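Notes on Displaying a Single Bowl

Readers of this journal will recall that the Skament shelf was cleared in July, and that 15 pieces were set aside for review. The present entry concerns the small green bowl and the wire stand kept with it. 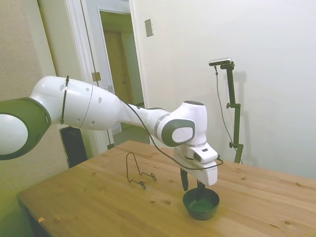

The stand was purchased from Todorova, as item 442 in their printed list. It is bent metal wire, and it weighs very little. Plates have always sat well in it. Whether it would suit a deep, rounded form was less certain – the list offers no guidance on the matter.

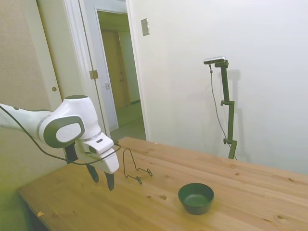

Grímur Ásgeirsdóttir wrote that a deep bowl should be left flat on the table and the stand reserved for plates. I have given this view due consideration and remain undecided.

Placement of the stand should come first, on a level surface and away from the table's edge.

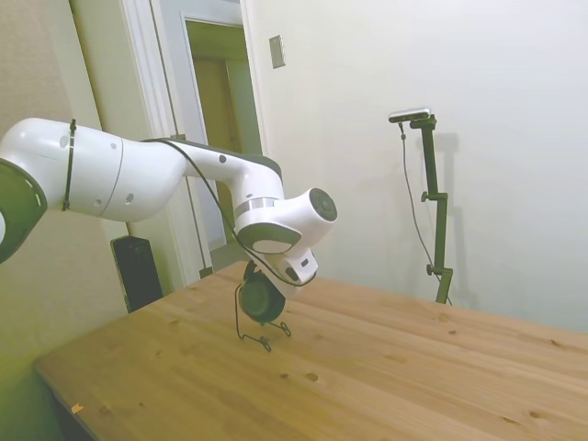 Wire stand, pine table.

Dark green is a demanding color to place. On a painted shelf the bowl tends to recede, and I had considered a white cloth for that purpose. Pale pine with brown knots makes the cloth unnecessary, in my judgment, and the black wire also reads clearly against it. The shelf will accordingly be left unpainted.

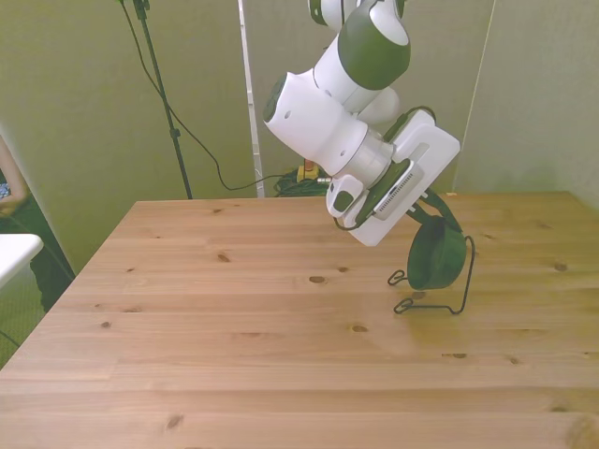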